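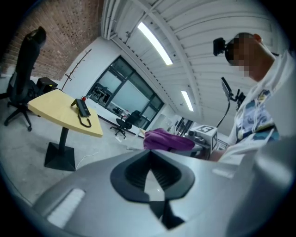
STARNHOLM, January

The Office of Closed Premises took possession of the former Blackwood exchange at the start of the month. Under the terms of transfer, every article remaining in the building was to be wiped clean, entered in the register, and assigned to one of three destinations: retention, sale, or disposal. The register ran to 3,000 lines. Ghislain Vachon, Senior Clerk, was given the ground floor.

He began with the room that had the brick wall. It held a square table in light wood, a tall metal cabinet, three black office chairs, and a second table, pale yellow, standing on a black pedestal. The cabinet was entered for sale. The chairs were entered for retention, the Office being short of chairs. The fire extinguisher belonged to the building and could not be entered at all, although a line had been reserved for it, and Mr. Vachon was obliged to write to Warnar for permission to leave the line blank.

The pale yellow table presented a difficulty of classification. Its top was rounded, but more so on one side than the other, and the form allowed only for round, square, and other. Mr. Vachon entered it as other. He disliked doing so. In his experience, articles entered as other were seldom seen again.

The telephone was line 12.

It had served the exchange for nearly 50 years and was connected to nothing. The procedure for telephones was set out in the Gevden Manual, second revision, and it was brief. The article was to be laid flat. It was to be wiped with a dry cloth from the upper end to the lower, and the cord was to be wiped last. Cloths were issued by the supply room in purple only, so that they would not be confused with the cloths used in the kitchen. 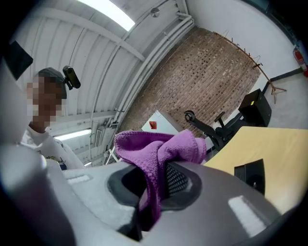

Mr. Vachon had wiped the upper end and was proceeding toward the cord when the telephone spoke.

"Blackwood," it said. "Which number, please?"

The Manual made no provision for this. He laid the cloth on the table, squared its corners, and replied that the exchange had been closed and that he was calling from within it.

"An internal call," said the voice. "One moment."

He waited. At two o'clock Rakiya Anozie came in from the corridor with the upper-floor register under her arm and asked whether he had finished with the purple cloth. He held up one finger. Ms. Anozie had been with the Office longer than he had, and she sat down in one of the retained chairs without further inquiry.

"I have your party," said the voice. "Go ahead, please."

There was a short silence on the line, and then a sound Mr. Vachon knew well: a pen being uncapped, and a page turned back to the start of a column. He listened until it stopped. Then he wiped the cord, as required, working from the lower end because he had lost his place.

"Retention?" asked Ms. Anozie.

"It is still in use," he said.

She considered the form. There was a box for articles in use, at the foot of the second page - very small, and in all her service she had never seen it marked. She lent him her pen, which had the finer point.

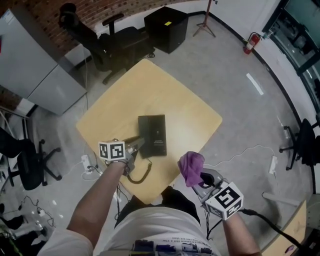
Line 12, with cloth. Ground floor, Blackwood.

The register was returned to Warnar at the end of the month. The line for the fire extinguisher had been left blank, with permission. Against the telephone, in the column for remarks, Mr. Vachon had written: Cleaned. Answers promptly.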